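Hi all! February's letter is a short one, and mostly good news. The hex map for Flendotari is finished (finally!), and the rulebook is sitting at 80 pages after I cut the whole chapter on river trade. I loved that chapter. It slowed every single playtest to a crawl, so out it went, and I may put it up as a free download once the main book is with the printer.

The Loltden faction also got a rewrite. They used to win ties in combat AND draw an extra card, and after the third Thursday session in a row where they flattened everyone by round four, I took the card away.

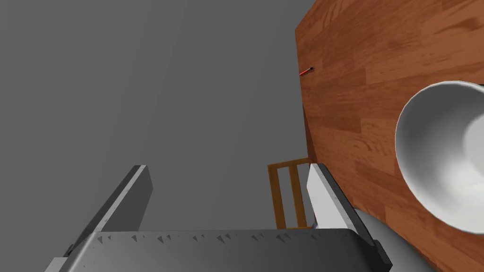 Gebremedhin Weldu wrote back within the hour to say that losing the card is fine but losing it in winter rounds is brutal, and could they please keep it when they hold a mountain pass? I tried it that way twice and I like it a lot. It gives the other players a reason to fight over the passes, which they'd been ignoring since the first draft. So that's in!

Money stuff: we're at 1,925 preorders, and the first print run gets bigger if we reach two thousand before the files go out. If you've been meaning to nudge a friend, now's a great time.

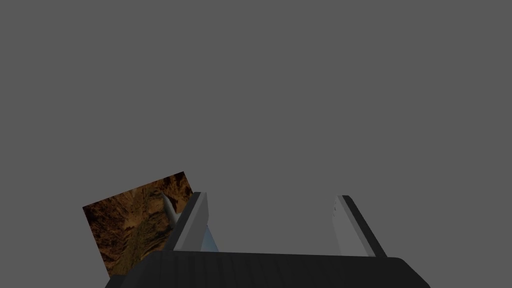

**Dumlao Dispatch, Issue 70**

Next up is the solo mode, which I keep calling Nirnow even though that's only the name of the bandit queen you play against. She runs off a small deck and a single die, and she beat me four times last week. I still need to fix her setup page (two of you got stuck on step three, sorry!) and then I'll send the draft to everyone on the playtest list. Reply to this email if you want to be on it.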